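Udex Garment Steamer: Set-Up Guide
Section 3. Filling and First Use

3.1 Before You Begin
Place the base on a level floor at least 9 inches from walls and curtains. Check that the outlet is grounded. Do not use an extension cord.

CAUTION: Steam can cause serious burns. Keep children and pets out of the work area.

3.2 Filling the Tank
1. Lift the tank straight up by its handle.
2. Turn the tank over and unscrew the cap.
3. Fill with cold tap water to the MAX line.
4. Replace the cap and seat the tank on the base.

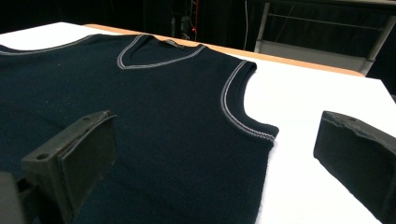

NOTE: In hard-water areas, use distilled water. Do not add starch, vinegar, or scent. Damage from additives is not covered by the warranty.

3.3 Heating
1. Hang the hose on the pole with the steam head facing away from you.
2. Plug in the cord and turn the dial to LOW. The lamp will blink during warm-up and then stay lit.
3. Let the first steam run into a towel for 108 seconds to clear the hose.
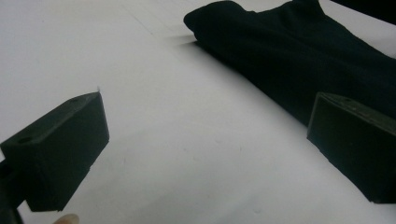 3.4 Steaming Knits and Wool
1. Read the care label. Do not steam items marked "dry clean only."
2. Hold the head slightly away from the fabric and work from top to bottom.
3. Allow the item to cool before folding.

If the lamp shows red, unplug the unit and see Section 7. Replacement caps are sold under part number 1371.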